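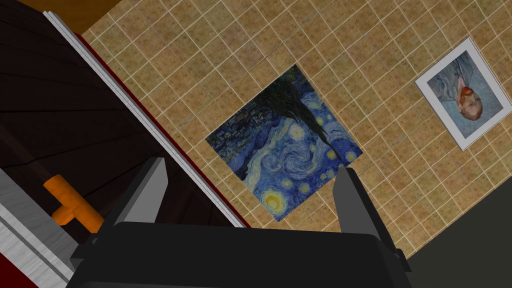 Simulated kitchens, priced by the seat

Giladow's scene library is aimed at small teams training robot arms. After a month with it, the library is stronger than the tools around it.

The cheapest place to train a robot arm is a room that does not exist. Large labs have worked this way for years, building virtual kitchens and workshops in which a policy can fail overnight without bending a finger. Smaller teams have mostly made do with free scenes of uneven quality, or built their own and regretted the hours.

Giladow, a six-person company based in Malow, wants to sell those teams a finished product. Its scene library ships with 634 rooms, a set of gripper models and a scripting layer for changing surfaces, lighting and camera placement between runs. A seat costs $500 a month. We ran it through March on a single workstation with one mid-range graphics card.

Installation took 15 minutes, most of it download. The first scene opened without any editing of configuration files, which puts Giladow ahead of most of its competition. Rooms load with working joints already defined, so a cabinet door has a hinge axis, travel limits and a friction value from the start. In other packages these are often left to the user.

The wrist camera is where the library earns most of its price. A camera mounted close to the gripper rarely sees a room upright. As the wrist rolls, walls tilt, pictures turn over and the fingers cover part of whatever matters. A policy trained on tidy, level views tends to lose its bearings when this happens. Giladow renders the wrist view at any roll angle with the gripper body in place, and its tiled walls keep clean grout lines at steep angles, where cheaper renderers shimmer.

Wall art is handled as a distractor class. The user sets how many pictures hang in a room, whether they are framed, and how close they may sit to the target. "A painting has strong color and strong edges, and the detector likes both," says Parisa Jalali, who leads scene design at the company. "If the handle is the job, the policy has to learn to leave the painting alone."

We tested this with a handle-reaching task, first with bare walls and then with pictures switched on. The policy trained on bare walls drifted toward the art in 12 of its test runs. Retrained with the distractors enabled, it drifted in two. This was one task on one machine, and the result should be read that way.

The weak points are mostly in the tools. The scripting layer reports errors by scene number only, so a mistyped surface name means a search by hand. Contact between finger pads and thin handles is too forgiving at the default settings – grasps held in simulation that slipped on our bench arm until we lowered the pad friction. The manual mentions the setting once, in an appendix.

Tülin Sezer, an engineer at the integrator Asadi, has used the library for two drawer-opening projects. She keeps the rooms and replaces the physics defaults with her own. "The geometry saves me weeks," she says. "The contact numbers I measure myself."

The closest alternative is Furkham, which costs less and has better contact modeling but far fewer rooms, none with adjustable wall content. Teams working on fine insertion should start there. For door, drawer and shelf tasks using a wrist camera, Giladow is the better buy, provided someone on the team has time to tune the friction values. Export to other simulators is planned but was not available in the version we tested.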